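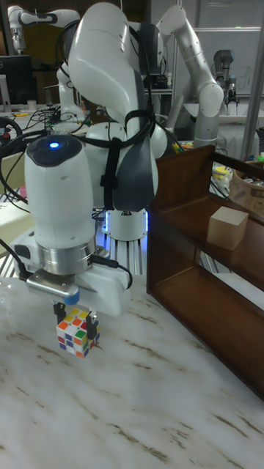

Home | Posts | Trips | About | Search

Open day at the Pirner lab
21 Aug 2021

Back from Clevville, feet hurt, typing this before I forget it all. Pirner opened their robot lab to the public for one afternoon and I went mostly for the parking lot tacos. Stayed way longer than planned.

Quick version – go if they do it again. Free, you sign in at the desk, you get a sticker. My sticker said visitor 121. Still on my shirt.

First stop was a talk from the Jadik people, who write the software side. Slides, too many of them. The bit I wrote down: they want an arm to do 1000 pickups on its own before they'll call a task done, and the one they were showing was at 600. I liked that they just said so. Somebody asked what happens at 601 and got a laugh, then a real answer about logs that I did not follow at all.

Then the arms. White ones, more of them than I expected, set up pretty close together with benches and cables all over the place. Looks like a garage where somebody spent real money. Marble-looking table tops too, which threw me. I figured steel.

The cube station was the one with the crowd. Arm comes down, two black fingers, grabs a Rubik's cube by the sides, lifts it, puts it down. Then again. It does NOT solve it, the kid next to me was very let down by this. Dad tried to explain that picking things up is the hard part. Kid not buying it.

I was on the kid's side for the first couple of minutes and then I kind of got hooked. It's slow. Slower than you want. You start leaning with it, like bowling. When it let go and backed off people clapped, a little embarassed, and then clapped again the next time anyway.

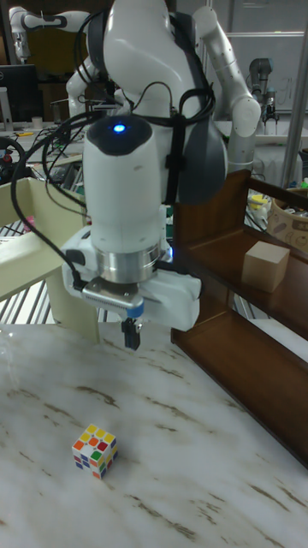 Fingers up, cube on the table, still scrambled.

There's a brown shelf next to it with a plain wood block sitting on the upper level. I asked if the block gets a turn. Yes, later, they said, at the 4th demo slot, and I had to move the car by then so no idea how that went. If you saw it tell me.

Also asked about the little blue light on top of the wrist, got half an answer before the guide was pulled away to the Lekota table. Lekota is the project name for the home stuff, putting away groceries and so on. They had a poster and a bowl of mints. Line was 9 deep so I took a mint and a flyer and left it at that.

Complaints: no chairs, one water fountain, and the talk should of been after the demos so you know what they're talking about. Hard to hear over the crowd as well.

Tacos were fine. Bit dry.

More tomorow if I find my notes from the Q and A

Share | Tweet | Email
9 comments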